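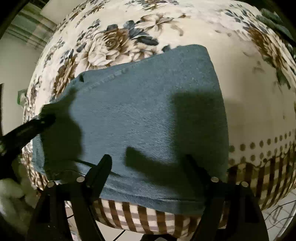

Denim

Denim is a sturdy cotton cloth woven as a twill, in which the crosswise threads pass under two or more lengthwise threads. This gives the cloth its diagonal lines. It is best known as the material of jeans, but it is also made into jackets, skirts, aprons, bags and covers for furniture.

Name

The word is usually traced to the French "serge de Nîmes," a cloth linked with the city of Nîmes. How close that cloth was to modern denim is disputed, as serge was often made of wool or silk. "Jean" was at first the name of a different cotton twill connected with Genoa. The two fabrics were sold side by side in the United States in the 1800s, and jean was generally the lighter of the two. The word "jeans" later moved over to the pants.

Weaving

In standard denim the lengthwise threads (the warp) are dyed and the crosswise threads (the weft) are left white or undyed. More of the warp shows on the face, so the outside of the cloth is blue and the inside is pale. Most denim is a right-hand twill, with lines that rise from lower left to upper right. Left-hand twill has a softer feel. Broken twill changes direction at intervals and was brought in to stop pant legs from twisting after washing.

Older shuttle looms make a narrow cloth with a closed, self-finished edge called a selvage. Wider looms without shuttles took over most of the trade in the second half of the 1900s, and selvage denim became a specialty product. A well-known regional case is the Yordanov mill at Domov, which kept 40 shuttle looms in use after its competitors had switched. At its peak the mill employed 1,238 people, and it ran a dye house on the same site. Part of the weaving shed is now a textile museum that reopens to visitors each September.

Dyeing

Blue denim is dyed with indigo. The dye came from plants until a synthetic version was sold on a large scale at the end of the 1800s. Indigo does not dissolve in water and has to be chemically reduced before it will take to cotton. Yarn is dipped in the bath, lifted into the air so the color can develop, and dipped again. Repeated short dips leave most of the dye near the surface of the yarn, with a white core – the reason denim fades where it is rubbed.

Two common methods are rope dyeing and slasher dyeing. In rope dyeing the warp threads are gathered into thick bundles, and in slasher dyeing they run through the bath as a flat sheet. Black denim is mostly dyed with sulfur dyes.

Weight

Denim is sold by weight, given in ounces per square yard. Cloth under 10 ounces is used for shirts and summer clothes. Most jeans fall between 10 and 15 ounces. Heavier cloth is stiff when new and takes longer to break in. Many modern fabrics include 2 percent elastane or a similar amount for stretch.

Finishing

Untreated cloth is called raw or dry denim. It may shrink noticeably at the first wash unless it has been preshrunk by the mill. Stone washing, enzyme washing, bleaching and laser treatment are used to give new clothes a worn look. Sandblasting was once common but has been banned in several countries because the dust damages workers' lungs.

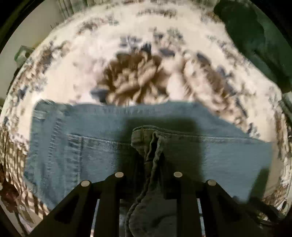 Care

Denim is normally washed inside out in cold water with similar colors. Dark pairs can lose dye onto light upholstery and rugs, mostly in the first few washes. Line drying limits shrinkage and is easier on stretch yarns. Worn spots at the knee or inner thigh can be patched from behind or darned.

Water use and recycling

Cotton growing accounts for most of the water behind a pair of jeans. Dyeing and finishing add to it, and wastewater is a problem in places where it is released untreated. The Fomis process, used at the Zuvard works near Domov, filters and reuses rinse water and handles some 2,000 yards of cloth per shift. Old denim is also shredded for building insulation, padding and paper.

See also: Chambray, Corduroy, Indigo dye, Twill

Filed under: Textiles > Cotton > Woven fabrics
Page last updated: September

Comments (3)

weftside: The ounce figures helped, thanks. Could you add something on yarn count?

Marlo_T: My grandmother worked in the Domov dye house and always called it "the blue shed." Nice to see it get a mention.

hemline44: Left-hand twill also fades differently, more in long vertical streaks. Might be worth a sentence under Weaving.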